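Sumbridge gym stays open till 10 at night from September

Good news if you work late like me – the little gym on Bindel Street is finally getting longer hours. Starting in September it stays open until 10 p.m., and the town has put up the money to keep it that way through the winter. I've been grumbling about the 7 p.m. closing for ages, so I'm pretty happy!

The change came out of a survey at the front desk this spring. They got 472 replies, which is a lot for a town our size, and roughly 70 percent of people asked for evenings. I was one of them (I may have underlined it).

Monthly passes go up by four dollars. I can live with that, though I know some of the morning crowd aren't thrilled.

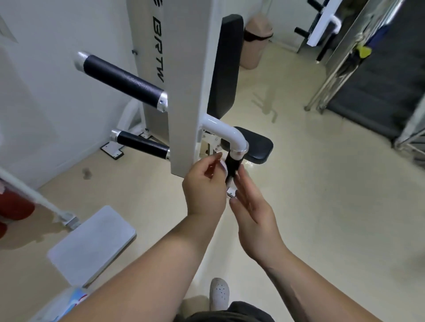 Evening classes are coming too, four a week to begin with, and the first sign-up sheet goes out in August. Parking is still a mess after dark, so if you're coming from the Etatholm side I'd take the bus – the last one back leaves at 10:20. Passes you already have will work for the new hours, no need to swap them.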